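5. Recording demonstrations in simulation

This section covers recording pick demonstrations with the Flendeck simulator and saving them in a form the Podelel trainer can read. Complete Section 4 (Scene files and object sets) first. The physical arm is not needed and should be left powered off.

Applies to Flendeck builds released after July. Last revised 20/11/2019 by Lorne Lapointe.

5.1 Before you start

1. Open Flendeck and choose Scenes > Outdoor > Dirt, mat.
2. Load an object set. The default set places a few small objects close together with one large box nearby.
3. Check that Record Rate is set to 21 frames per second. The trainer rejects files made at any other rate.
4. Set Lighting to Random. Leave Shadows on.
5. Type your operator name in the Session field. Use the same spelling every time.

Note: The ground texture and the mat position change with the scene seed. Do not straighten the mat by hand. The trainer needs to see it at different angles.

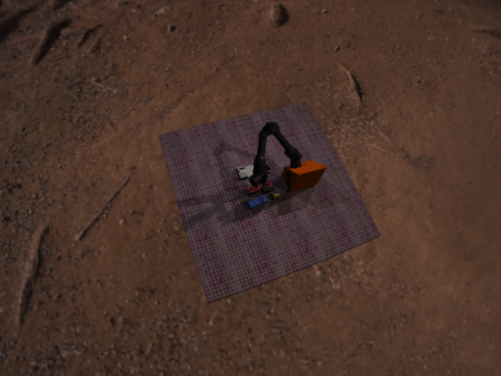
5.2 Recording an episode

1. Press Home. Wait for the status line to read READY.
2. Select the target object from the list. The name is written into the episode file, so select it before you move the arm.
3. Press Record.
4. Bring the gripper over the target with the left stick. Keep the fingers pointing down.
5. Lower the gripper with the right trigger. Go slowly for the last part of the descent.
6. Close the gripper, lift the object clear of its neighbors, and hold for one second.
7. Press Stop. The episode is saved automatically.
8. Press Next Seed to load a new layout.

Caution: Do not press Next Seed while recording. The episode will contain two layouts and the whole file has to be thrown out.

If you bump another object on the way down, keep going. Mark the episode "contact" in the drop-down after you press Stop. If you miss the target completely, mark it "miss" and save it anyway. Misses are used to train the success classifier and do not count toward your total.

5.3 How many to record

Record 200 good episodes for each new object set. A set made from objects already in the library needs 100. Take a break after every block of 8 blocks or whenever your grasps start to look the same. Vary the side you approach from, especially when the target is next to something taller.

5.4 Exporting

1. Choose File > Export > Podelel.
2. Select the session folder.
3. Leave Compress Depth off.
4. Copy the exported folder to the Arsenault share, under Cutbridge/incoming.

Note: Export fails with error 21 if an episode has no target name. Open the episode, fill in the name, and export again.

Questions about object sets go to Jagadeesh Sastry. For controller mapping, see Appendix B.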